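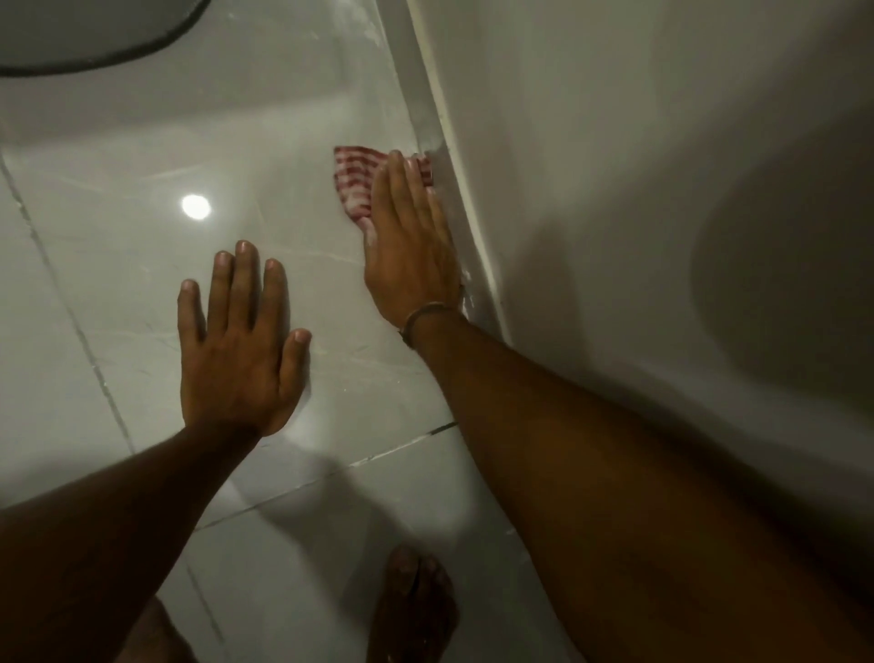 Lena Wilczyńska has wiped the same bathroom seam 343 times since May, and she will happily tell you that she still isn't bored with it. The seam is where the tub meets the floor tile, and it's the kind of spot most of us skip until company is coming. Lena has learned to love it. "Every pass comes out a little different," she says. "My hands know something about that corner that I couldn't write down for you if I tried."

Getting that something out of her hands and into a machine is the whole idea at Nellel, a small outfit that wants to teach robots to clean a bathroom properly. Plenty of machines can push a mop across an open floor. Very few can get down beside a bathtub, lean on a cloth and follow the joint along the tile, pressing hard enough to lift a smear and softly enough to leave the caulk alone.

The team's answer is to show, and to show a lot. A demonstrator does the chore with bare hands while a camera records what those hands are up to. Then the same person moves to the next room and does it again by remote control, steering a pair of robot arms through a matching corner of tub and tile. The first kind of lesson is quick and natural. The second is slow, a bit clumsy, and worth its weight in gold, as it shows the arms what the job looks like in their own joints and grippers.

I got to watch both, and the difference is wonderful. By hand, Lena is down on the tile in a second. Her left palm goes flat on the floor to take her weight, the right one tucks a folded cloth up against the seam, and off she goes — short strokes, a turn of the cloth, a few more. A pass takes her 40 seconds. Sitting at the controls, she needs 8 minutes for the same stretch, and she talks to the arms the whole way. "Come on, down, down, little more. There!"

That left hand turned out to be a big deal. In the early lessons the software paid attention only to the hand with the cloth, and the robot wiped like somebody trying to write on a napkin in midair. Kalevi Kokkonen, who runs the training side, spent a week going back through the recordings before he saw what was missing. People brace. They plant a hand, shift their hips, tip their shoulders toward the work, and the pressure on the cloth comes from all of it. Now the second arm gets a job too. It sets its gripper down on the tile before the first one starts to rub, and the wobble is mostly gone.

Kalevi lights up when he gets onto the subject of cloths. Paper towels tear, sponges hide the fingertips from the camera, and a plain white rag on white tile next to a white tub is a nightmare for any vision system. He likes a bold check. The squares bend and bunch as the cloth folds, and the software can read those bends almost like a map of where the fingers are pushing. He keeps a drawer full of them and will show you the good ones.

The lighting gets less love. Polished tile throws the ceiling lamp right back at the camera, and a bright spot on the floor can look an awful lot like a puddle. For a while the robot kept trying to mop up reflections. The fix was more lessons, at different times of day, with the demonstrator calmly ignoring every glare spot until the machine learned to do the same.

As of this summer the library holds 1826 lessons, counting both kinds and every demonstrator. On the afternoon I visited, the arms did the full length of the tub on their own, missed a patch near the far end, went back, and got most of it. Lena was on her feet cheering before they'd finished. Then she asked Kalevi for a clean cloth, because the toilet base was next on the list and she wanted to get a few passes in before dinner.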